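Clearing and Caring for the Dining Table

Posted 01/04/2023 in Household Tips

The dining table collects more stray things than any other surface in most homes. Mail, school papers, chargers, toys, coupons and the tape measure all end up there, and by suppertime they get pushed to one end. The tips on this page cover getting the table clear, keeping it clear, and looking after the top itself, whether it is bare wood, glass or covered with a cloth.

Start with one basket

Take one large basket to the table and put everything in it that does not belong there. Do not sort yet. Sorting at the table is slow, and you will stop halfway through to read an old letter. Once the top is bare, wipe it down, and then carry the basket from room to room and drop things off as you go.

A plastic basket with holes in the sides and floor works well for this. Crumbs and grit fall through, it weighs little, and it can be rinsed in the tub. Wicker looks nicer but snags knitwear and sheds bits of cane. Cardboard boxes are fine for a week or two, until the bottom gives out. 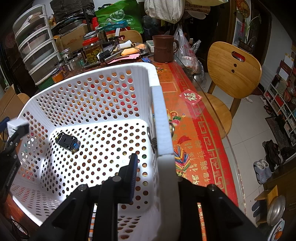 Whatever is left in the basket at the end of the round has no home, and that is the real problem to fix. Give each of those things a spot before you put the basket away. A drawer, a hook or a jar will do. If you can't think of a place for something, ask whether you want to keep it.

Do the round at the same time each day. Right before supper suits most families, as the table has to be cleared then anyway. Small children can help with their own toys, and they do better with a basket low enough to reach into.

Paper

Paper is the worst of it. Open mail standing up, next to the recycling bin. Envelopes, flyers and inserts go straight in. Bills go in one folder, and anything that needs an answer goes in another. I use two plain folders in a Lilent desk rack, but a napkin holder does the same job.

School forms should be signed the day they come home and put back in the bag that night. Drawings can go on the refrigerator for a month. After that, keep the best ones flat in a shirt box and let the rest go.

Receipts for big purchases can be taped inside the cover of the manual. Grocery receipts can be thrown out once you have checked them.

Cleaning a glass top

Glass shows every streak, and most streaks come from using too much cleaner.

1. Brush off crumbs with a dry cloth first. Wiping grit around with a wet cloth can scratch.
2. Mix one part white vinegar with four parts water in a spray bottle. Add nothing else.
3. Spray the cloth, not the glass. Liquid that runs over the edge gets under a loose top and leaves a cloudy ring.
4. Wipe in one direction, then buff dry with a second cloth.

For dried-on food, lay a warm wet cloth over the spot for 6 minutes and it should lift with a fingernail or an old plastic card. Do not use a razor blade. Sticker glue comes off with a little cooking oil, followed by dish soap.

If your glass sits over a printed cloth or a wood top, lift it twice a year and clean both sides. You need two people for this. Lay the glass on a folded blanket and never stand it on a bare floor. Let the cloth or wood dry completely before the glass goes back, or you will trap damp and get mildew. I do ours in August, when everything dries fast. Small clear bumpers at the corners keep the glass from sliding. The Asarer ones come in a card of 26, which is far more than you need, but the extras are good on cabinet doors.

Cleaning a wood top

Use a damp cloth, well wrung out, and dry the top right after. Skip vinegar on wood, as it dulls some finishes over time. White rings from cups can often be rubbed out with a dab of plain petroleum jelly left on overnight. Dark rings have gone deeper and usually need sanding.

Hot dishes should always go on a trivet. Cork is better than metal, which passes the heat along. Felt pads under vases and fruit bowls prevent most scratches, and they should be replaced when they get hard.

Vinyl and oilcloth covers

Wash these with dish soap and warm water. Bleach will fade the print, and scouring powder takes off the shine. Roll them for storage, with the printed side out, around a cardboard tube. Fold lines almost never come out. If you do get a crease, a few hours over a sunny table will soften it, or you can use a hair dryer on low from a foot away.

Ballpoint ink has to be dealt with at once. Rubbing alcohol on a cotton swab will take off fresh ink, but try a corner first.

Keys and other small things

Keys go missing on a busy table because they slide under paper. Hang a row of hooks near the door and use them every time you come in. A saucer works too, provided nothing else goes in it. Coins, batteries and loose screws will take it over within a week if you let them.

Padlock keys are the hardest to keep straight, as so many look alike. Tie a cloth tape label to the ring and write on it in laundry marker. Paper tags tear. Nail polish on the head of the key also works, with a different color for the shed, the gate and the bike.

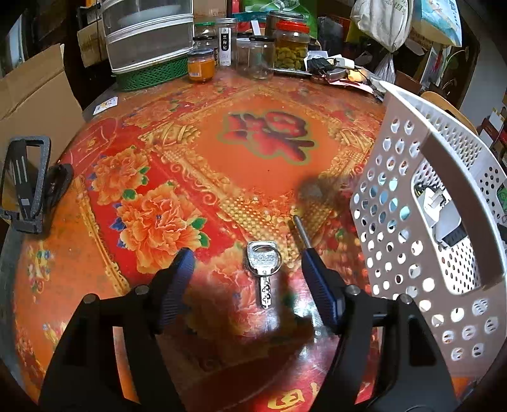

Label a loose key before you put it away.

Keep spares in one place, away from the everyday set. An old Hirnunari tea tin has held ours for years. Go through it when you change a lock, and take out the key to the lock you no longer have.

A stiff key should never be oiled. Oil gathers dust inside the lock. Rub the blade with a soft pencil instead, work it in and out of the lock several times, and wipe off the extra.

Odds and ends

Wash table cloths and napkins in cool water if you don't know what the stain is. Heat sets most of them.

A crumb brush and pan kept in the nearest drawer will get used. One kept in the hall closet won't.

Check the screws under the table once a year. Wobbly legs loosen more with each bump, and a quarter turn now saves a repair later.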